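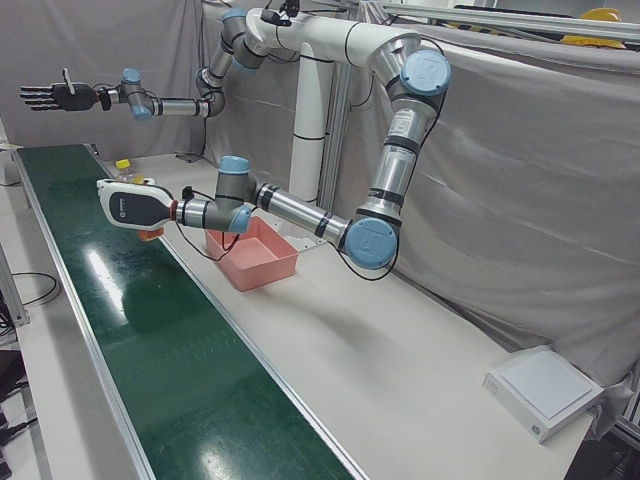
Demonstration Program Moves to the Conveyor Station

June 10, 2025

The Automation Training Group at Fallberg has begun the second stage of its demonstration program, in which members of staff teach a two-armed robot to sort and place small items by guiding it through the work themselves. The first stage, which ended in May, was limited to objects resting on a fixed tabletop. The second stage adds the conveyor belt.

During a session, the operator sits at a control desk and steers both arms remotely. The movements of each arm, the opening and closing of the gripper and the views from the station cameras are recorded together and stored as a single demonstration. The recordings are later used to train a control model, which is then tested on the same task without an operator. No part of the task is programmed by hand.

The present task is a short one. The operator picks up a small item at the belt with the parallel gripper on the left arm and places it in the pink bin beside the conveyor. The right arm carries a humanoid hand and is to be held clear of the belt until the left arm has released the item. Tasks that call for both arms will be introduced once the single-arm set is complete.

Each operator is asked to record 100 accepted demonstrations. A demonstration is accepted when the item comes to rest inside the bin, neither arm has touched the rails, and the operator has not paused for longer than 3 seconds. Slow but steady movement is preferred. Demonstrations in which the item is dropped and then recovered should be kept and marked "recovery" in the log, as these are reviewed separately by Amber Brouwer, who is responsible for the quality of the recorded material.

Teun Dierckx, head of the group, reports that the change from a still surface to the belt has required operators to alter their habits. "On the table, people learned to line up the gripper and then lower it," he said. "At the belt they must choose the place where they will meet the item and arrive there early. Most of our operators needed several sessions before this felt natural, and we have extended the training period to allow for it."

Two changes to the procedure apply with immediate effect. The belt speed is to be set by the session supervisor and may not be changed between demonstrations in the same set. In addition, the starting position of both arms must be restored from the saved setting before every recording. Sets made from differing starting positions in May could not be combined, and part of that work will have to be repeated.

Operators are reminded that the area within reach of the arms must be clear of people whenever remote control is active. The supervisor confirms this aloud before the arms are enabled. Objects that do not belong to the task should be placed on the table only where the session plan calls for them, and their positions should be noted in the log.

The group expects to have 200 accepted demonstrations ready for the first training run, with a further set to follow from colleagues at the Rustelon site. Zdislava Hájek will coordinate the exchange of recordings between the two sites and will issue a common naming format for files. Until that format is available, Rustelon operators should continue to use the existing one.

Staff who wish to train as operators may apply through their department manager. No earlier experience with robots is required. The introductory course consists of 2 half-day sessions, taught by Bjarke Vestergaard, and includes supervised practice at the station. Applicants should state whether they are available in the morning or the afternoon.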